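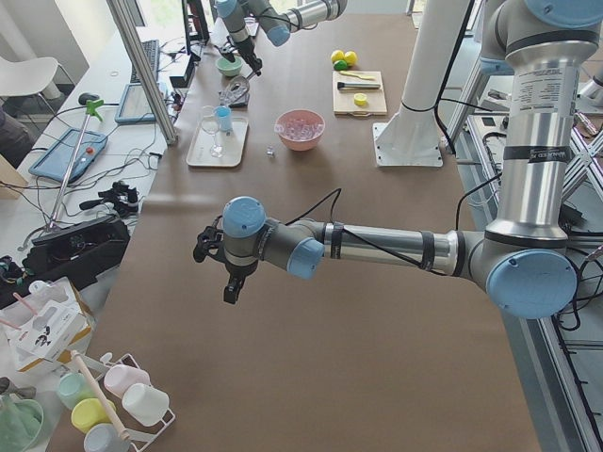 3. Setting Up the Drinks Table

I spent more time on this part of the project than on any other, and I enjoyed nearly all of it! My question was a small one: how should a person lay out a table for cold lemon and lime drinks so that everything is easy to find and nothing gets knocked over? My partner, Chak-lun Au, thought we would settle it in an afternoon. We ended up drawing 14 layouts (the early ones were pretty bad).

We covered the long table with brown paper, which made cleanup much easier and let us pencil in where things should go. The stemmed glass gave us the most worry, so it got a place on the white tray with the little blue cup for company. The clear cubes went in the pink bowl next to the tray, close enough that you don't have to carry them across everything else. Even so, one cube ended up on the paper, and I suppose every drinks table has one of those.

The cutting board and knife sit farther over, with the lemons and the lime just behind them. I like this arrangement because you reach back for the fruit, cut it in front of you, and then move over toward the glass, all without crossing your own hands. The small green bowl stayed at the far end.

3.1 What We Would Change

Chak-lun still wants the board closer to the tray, and after 27 practice rounds I am starting to agree with him. I would also like to try a second tray for the fruit, and maybe a folded towel under the board.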